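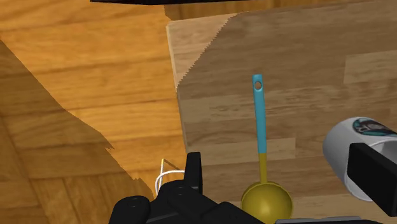 Maintained by Talha Siddiqui and Mudassar Mirani. Last edited in September. Questions go to the #dish-return channel first, then to either of us.

# gulero-dishreturn-sim

Simulated tabletop episodes for the dish return station at the Gulero staff kitchen. The station sorts and racks hand utensils and mugs before the washer. We train and check the policy here before anything is loaded on the arm in the kitchen.

The repo holds 194 episodes, the scene files needed to replay them, and the notes from the first months of running the station with people on shift. The notes are in this README and not in a separate report. The kitchen crew asked for one place to look.

## What's in the repo

```
scenes/ table, floor and lighting setups
objects/ meshes for mugs, ladles, spatulas, bowls
episodes/ one folder per episode
configs/ grip limits, speed limits, reset poses
shift_notes/ plain text, written by the crew
```

Each episode folder has a rendered video, joint states, gripper state, object poses and a short task line such as "stand the mug up" or "move the ladle to the tray." Task lines were written by Tanveer Rind, who worked the dish return for years before moving to the station lead job. We kept his wording. Where he says "tray" he means the gray washer rack.

## Quick start

```
pip install -r requirements.txt
python replay.py --episode 11
python replay.py --episode 11 --view wrist
```

Replay runs on a normal desktop. Training needs a GPU; see `configs/train_idus.yaml`. Idus is our name for the current policy. The older one, Afridi, is kept in `configs/old/` for comparison only. Do not load it on the real arm. Its speed limits predate the new guard.

## Known gaps

- Shadow edges in the renders are stair-stepped in the stronger light setups. We left them in. Turning on soft shadows doubled render time and did not change the scores.
- The scenes use a wood table. The real station is a steel counter with a raised lip. Policies trained only on these scenes tend to come in too low near the lip, so use the `lip_offset` setting.
- Everything is dry. No suds, no food, no stacked plates.
- No glassware. Glass is still sorted by hand and there is no plan to change that.
- Mugs on their side with the handle underneath are rare in the data and the policy is weak on them.
- No human hands appear in any episode. Do not use this set to test stopping behavior.

## How the work is split now

Before the station, dish return took 4 people at the lunch peak. Two scraped and sorted, one loaded racks, one ran the washer. Sorting was the job people traded away when they could. It meant reaching over a low counter for a whole shift, and the wrist complaints in the log mostly come from it.

The arm now does the sorting for utensils and mugs. Scraping, glass, pans and the washer are still done by people. The lunch peak runs with 3 on dish return, and the fourth position moved to prep. Nobody was let go, but Yasir Magsi's evening hours were cut back in the first weeks and then restored after he raised it. That should have been worked out before the start date. It is written here so the next site plans for it.

Some things changed that we had not planned for:

- **Pace.** The arm is slower than an experienced sorter and does not speed up when the belt fills. The crew has to decide when to step in. We first told them to wait for the yellow light. They now pause the arm whenever they want, and the log shows fewer jams since.
- **Talking.** Two people used to stand side by side at sorting. Now the person at scraping works alone for long stretches. Several shift notes mention this. Rotation was shortened to 2 hours at their request.
- **Blame.** When a mug chips, it used to be clear who to ask. Chips at the station are now logged against the station, and no one is asked to account for them.
- **Training.** New hires learn hand sorting before they learn the station. Wiremu Hoani, from the union side, asked for this in the first review. On days when the arm is down it has made a real difference.

## Shift notes

The text files in `shift_notes/` were written by the crew during or after a shift. They are published with permission and with names removed, apart from people who asked to be named. Spelling has not been corrected. A few lines:

> ladle keeps ending up handle first in the rack, washer doesnt care but the cooks do

> paused it 6 times before 1pm. mostly mugs

> back is better. bored though

The ladle note led to a change in the task lines and in the reset pose. Episodes recorded after that have `rack_dir: bowl_first` in the metadata. Older ones leave the field empty.

Please do not use these notes to score or compare workers. That was the condition for releasing them, and it is in the license file too.

## Reporting a problem

For the data or code, open an issue with the episode number and the view you were using. If a replay looks wrong, attach the console output.

For the station itself, pause the arm, then tell the station lead. Issues in this repo are not watched during service.

## Planned

- Steel counter scene with the lip modeled
- More mugs on their side, including handle-down starts
- Long-handled tools from the Stemano kitchen, once their crew has had its own review
- A Sindhi and Urdu version of the pause card that hangs at the station (Mudassar has drafts)

Stemano has not agreed to install anything yet. Their people visited for a lunch shift and took a copy of the shift notes.

## License

Code is under MIT. Episodes and meshes are CC BY 4.0. Shift notes have their own terms in `shift_notes/LICENSE.txt`.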